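Can a robot tidy my kitchen yet?

I have been asking some version of this question since I was ten, and I still get a silly thrill every time a new arm turns up doing something domestic. So when Zineb Fawzy mentioned that her little group at Presgate had been setting chores for a simulated robot, I invited myself over with a packet of biscuits and stayed until gone six.

The idea is simple enough. Before anyone lets a real arm near real crockery, you build a kitchen inside a computer and let the software practise there. Knock over a plant and you press reset. Zineb's list had 21 chores on it in May, all of them things I do half asleep: put the fork away, move the sponge, bring the spatula over to this side. Each one gets tried again and again with the bits and pieces in new spots, and that is where it gets interesting (to me, anyway!).

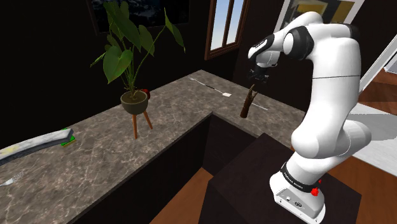 Simulated kitchen, simulated arm, and cutlery left out on the marble. 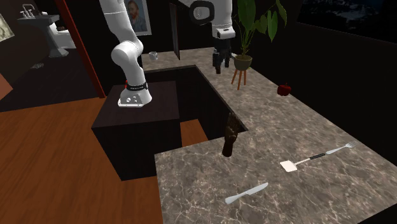 I'd always assumed the hard part was knowing what a fork is. Karim Ashour, who writes most of the scoring code, put me right on that over the second biscuit. Finding the fork is mostly fine these days. Picking it up is the pain, as a fork lies nearly flat and two stiff fingers have very little to get hold of. I tried it at home with two clothes pegs and can report that I'm terrible at it as well.

Then there's the question of what "tidy" means. Does a knife belong in a drawer or by the sink? I know the answer in my own house and would get it wrong in yours. Karim's code has to have a firm opinion on this, and he and Zineb had a proper argument about sponges while I was there.

The numbers, for those who like them: out of 318 tries at one of the cutlery chores, 228 were marked as done. I think that's brilliant! I also wouldn't want it laying the table for my mum. And all those tries were in software, where nothing is greasy and no child has wandered off with the teaspoons.

So, no, not yet, if by "tidy my kitchen" you mean the whole lot while I'm out at the shops. One job at a time, with someone patient watching, feels a lot closer than it did when I started this blog. Zineb wants to do drawers next and has promised to let me know how it goes. I've told her I'm bringing better biscuits.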